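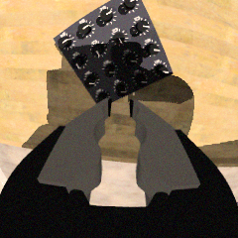 *A dark panel of knobs on pale wood (computer render)*

## Backups, again

I spent most of December moving our nightly backups over to Triltico, and I'm still a bit giddy that it went so smoothly! The old scripts lived on a server called Ackroyd (don't ask) and took about 7 hours to get through everything. Now the lot goes to Sirnau in under two, all 246 shared folders of it.

One snag: paths longer than 256 characters get skipped, and the only sign is a line in the log. I found 12 of them, mostly folders inside folders inside folders called "final". If yours is on the list you'll have had a note from me, so please shorten the names when you get a minute.

Rania, the test server, moves next. I'll do it after six in the evening, so save your work before you go home.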